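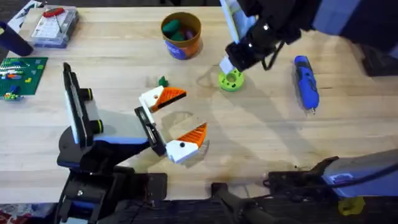 The butcher-block table, July

Ackroyd Street Community Kitchen
Minutes of the July meeting

Liam Blackburn opened the meeting at 7:15 p.m. and thanked everyone for coming out in such sticky weather, and for the peach cobbler, which was passed around before we got to any business at all (and a good thing too, as it was still warm).

The minutes of the last meeting were read and accepted with one correction: the soup supper raised $715, and the earlier figure left out the jar by the door.

Canning day. We had a long and very happy talk about this one! Last summer's tomatoes went so fast that several families went home without any, so we agreed to order 20 boxes from Skesevon Farm this time and split them by sign-up sheet. Liam will call the farm and ask whether they can deliver early in the morning, before the heat gets into everything. Members should bring their own jars and new lids. There was some back and forth over whether to peel or not to peel, and it was left to each household to do as their grandmother did.

Stove. The back left burner is still slow to light. Drirnis Appliance has looked at it and wants to replace two parts. The quote was read out and approved, with a request that they come before canning day if they possibly can.

Pantry shelves. The flour and sugar have been moved up off the floor, and the new labels are a real pleasure to read. Please keep the older bags in front. If you finish the last of something, write it on the pad by the phone, even if you are sure somebody else already has.

Bread class. The beginners' class filled up within the week, so a second evening will be added. Everyone gets to take a loaf home. We still need two more people to help wash up afterward, and supper is included for anybody willing.

Zukitz Hall has asked to borrow our big coffee urn for their rummage sale. Agreed, with our good wishes, provided it comes back with its lid.

The meeting closed at 8:40 p.m. The next one will be in August, same time, and blueberry pie has been promised.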